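Home | Rooms | Linen | Gallery | Notes | About

The Spare Bed, Stripped and Otherwise

Text by Nanna Ladefoged

February 19, 2022

I have been making other people's beds for 14 years, and I still can't fold a fitted sheet in a way I'd show my mother. What I can do is tell you which colours look respectable in a bedroom at four in the afternoon, when the light goes flat and everyone's good taste is put to the test.

The gallery this month is devoted to the plain bed in the plain room. There are no cushions and no throw arranged to look as if a countess dropped it on her way to the bath. My neighbour Hillow calls this style "between tenants" and he may be right, but I find it restful. A bare wall asks very little of you.

Olive green, pulled flat, against pale grey. A colour that forgives toast.
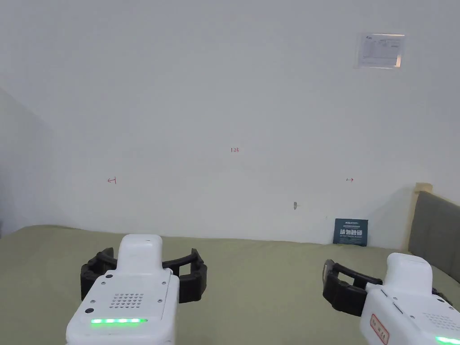 Periwinkle blue on a bare beige mattress, with a grey upholstered headboard in a pale wood surround. The blue is soft and fleecy and has ideas of its own about where it would like to lie. 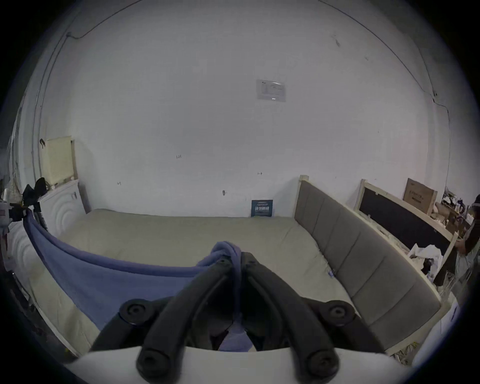
A word on fleece, as I get letters. It doesn't hold a crease, it doesn't hold a corner, and it will slide off the bed at night with the quiet determination of a cat leaving a party. I forgive it everything in January. By the time the jacarandas are out I want it in the cupboard and out of my sight.

Green is the harder sell. My sister-in-law, a Milance woman through and through (their winter catalogue runs to 351 pages, and she has opinions on most of them), maintains that olive belongs on soldiers and martinis. I put an olive cover in her guest room while she was away for the weekend. It's still there. We don't discuss it.

If you're starting from nothing, spend your money on the mattress and be stingy above it. I paid $122 for my best cover at the Flotar clearance and $1,840 for the bed underneath, and it's the cover that gets the compliments. I accept them on its behalf.

A few of you have asked whether a headboard is necessary. It depends on whether you read in bed and how you feel about hair marks on paint. Mine is padded and I wouldn't go back, although vacuuming the stitching is a job I mostly do by thinking about it.

Next month it's pillowcases, including the Hrynyshyn set with the buttons on the wrong side, which I've been sleeping on out of spite.

14 comments | Share this page

Contact | Copyright Nanna Ladefoged | Back to top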